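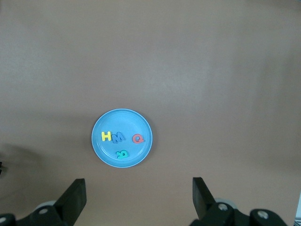
From: Florence Bouchard
To: skinddale-robots list
Subject: Re: letters task, fingers, and who has the spare servo

Hi all,

Sorry for the slow answer, I've been marking all week and only got back to the arm last night. Replies to Esben's points are in among his message, and then a few bits of my own at the bottom.

Esben Blöndal wrote:
> Two things from me. First, are we sticking with foam letters for the
> October round? Vasylyna's group would like to change to the plastic
> bottle tops, as they say the foam squashes and the arm "cheats".

Sticking with foam, please! I know it squashes, and I know the Prokopenko rules let us use anything that fits in the dish, but we've got 1365 recorded goes with foam and I really don't want to begin again from nothing with bottle tops. If Vasylyna's lot want to try tops on the side then lovely, go for it, just save them in a separate folder so they don't get mixed in with ours. (We did that once with the wooden pegs and it took me a whole evening to pick them out again.)

As for cheating, I'm not convinced it is. The fingers are flat paddles, and a bit of give in the thing you're picking up is how they get hold of it at all. Whoever does the write-up can say so in one line.

> Second, the layout. Lindsay has been setting the letters out in a neat
> line, well apart. Vitalii tips them in and leaves them. The results
> are miles apart and we can't put both in one table.

Yes, this one's a proper problem, and it's partly my fault for never writing it down. I'd like us to do it Vitalii's way, or near enough. Tip them in, turn over anything that's landed on its edge, and otherwise leave them be. When I've got a yellow H and a blue M nearly touching on one side of the blue plate, a red Q off on its own at the other, and the green one (a B, by the look of it) lying at an angle down near the rim, that's a good honest start and I don't tidy it. The close pair is the interesting bit! If the arm goes for the H and takes the M along too, write it down as a double and carry on.

Lindsay, your tidy ones aren't wasted, I promise. They make a nice easy set for the Year 9s to learn on, and we can show the two side by side in the talk.

> Also, is the plate supposed to be in the same spot each time? There's
> no mark on the table any more.

No, and I took the tape off on purpose. Vitalii spotted that the program was heading for the tape half the time and paying no attention to the plate, which explained an awful lot about the spring results. So put the plate down anywhere the arm can reach without stretching, and shift it between goes. A hand's width is plenty. Try not to favour the left, which I certainly do.

> And who's got the spare servo? The shoulder is making that noise again.

Me, I think? It's in the drawer with the Zerkell cables, or it was before half the school went through that drawer looking for batteries. I'll have a dig tomorrow at lunch. If the noise is the clicky one, check the horn screw first, it works loose and takes two seconds to nip up. If it's the grindy one then please switch off and leave it alone until I'm there.

Right, my own bits.

The blue M is still the worst of the lot. It comes out as "plate" far more than any other letter, and I'm fairly sure it's the colour, blue on blue, especially late in the afternoon when the lights are on and there's a big soft shadow over one side of the table. I tried the Q and the H under the same lights and they were fine. Two things we could do: borrow a white plate from the canteen and see if the M gets better, or keep the blue one and just record a lot more Ms. I'd sooner do the second, as the blue plate is what we put on the entry form, but I'm open to being argued with. Vitalii, you had a view on this, could you send it to the list and not just to me?

Camera settings: please leave the brightness on fixed. Somebody had it on auto and the top of the table went pale in a whole batch. I've kept them, but they're marked. The number to type in is 800, in the second box, and it does forget it every time you unplug.

Numbers for the next session: we've 17 slots on the laptop, so if everyone who's signed up turns up there'll be a bit of sharing. Pairs are fine, one on the arm and one writing down. Please fill in the sheet as you go and not from memory afterwards (you know who you are).

Bondell have said yes to lending us the second arm, by the way! It needs collecting and it's heavier than it looks, so if anyone has a car and a free hour after four, shout. I can do the paperwork but I can't do the lifting with my wrist as it is.

Vasylyna, did you ever get the sorting part to run on the old laptop? I got as far as the second menu and then it sulked.

Florence

PS There's a letter G missing from the foam set. Check your pockets.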